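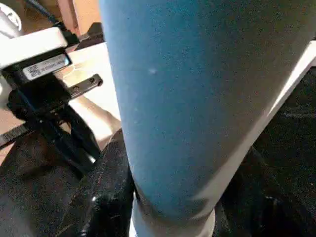 Night Auditor / Front Desk Agent, Permanent Part-Time
Flolham Hotel

Position summary
The Flolham is a 105-room hotel operating year-round. We are seeking a night auditor to work three overnight shifts per week, with additional shifts during the summer season and in January, when the winter festival fills the property. The position reports to the front office manager. The night auditor is the senior employee on site between midnight and the arrival of the morning supervisor.

Hours
Shifts run from 11:00 p.m. to 7:00 a.m., Thursday through Saturday nights. The schedule is posted 13 days in advance. A paid meal break is taken on the premises, as the desk must be attended at all times.

Duties
Close the business day in the Rikach property management system and run the end-of-day reports.
Reconcile room revenue, restaurant charges and parking against terminal batches. Discrepancies over $5 are recorded in the audit log.
Post room and tax, and check rate codes on group bookings against the signed contract.
Check in late arrivals and process early departures.
Count the desk float ($300) at the start and end of each shift. The second count is witnessed by the incoming agent.
Walk the public floors, stairwells and parkade twice per shift.
Respond to noise complaints, lockouts and alarm panel signals according to the written procedure.
Print the breakfast list and the housekeeping departure list by 5:30 a.m.

Requirements
One year of front desk, cash office or bookkeeping experience. Hotel experience is preferred.
Working knowledge of spreadsheets. Experience with Rikach is an asset; training is provided over five paid shifts, the first two of them on days.
Ability to stand for extended periods and lift luggage up to 23 kg.
Current first aid certificate, or willingness to obtain one within the probationary period. The course fee is reimbursed.
Clear spoken and written English. A second language is an asset.
Legal entitlement to work in Canada.
A criminal record check is required before the start date.

Compensation
$24.60 per hour, plus a night premium of $2.25 per hour. Extended health and dental coverage begins after the probationary period. A retention payment of $1,000 is made on completion of the first year. Staff parking is free in the Gravska Street lot. Employees receive the staff rate at our sister property, the Dauda Inn, subject to availability.

How to apply
Send a resumé and a short cover letter to the front office, by email or in person at the desk. Quote "Night Audit" in the subject line and state your earliest start date. Applications close at 5:00 p.m. on Monday, May 18, 2026. Interviews will be held on site and include a 20-minute reconciliation exercise. Applicants who require accommodation during the hiring process should indicate this in the cover letter. Only candidates selected for an interview will be contacted.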